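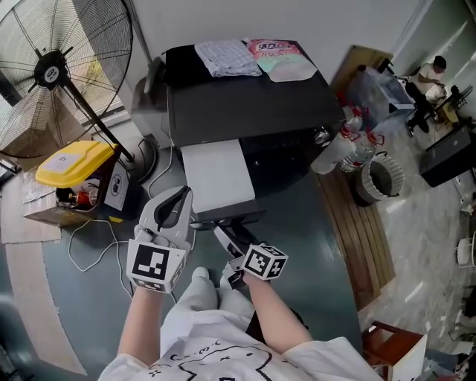
How long should one recorded demonstration be?
Keep it under two minutes, from the first movement of the grippers until both hands are back in the start position. A longer recording is difficult to cut and to label.

Notes for the project groups, Robot Learning course, Jan 30, 2022

Each group chooses one task with paper or cloth and writes it on the Vuro sheet before recording. Work in pairs: one student demonstrates, the other keeps the log. Change roles after each set.

The marker cubes must stay visible to the tracking cameras. Do not cover them with the sleeve or the fingers. If the tracking is lost, stop and record again, do not repair the file by hand.

The class set from December has 2,000 demonstrations and is in the Arkex folder. Please read the log of Tshepo Nel first, it shows the format we want.

Questions about the calibration go to Bongani Pretorius.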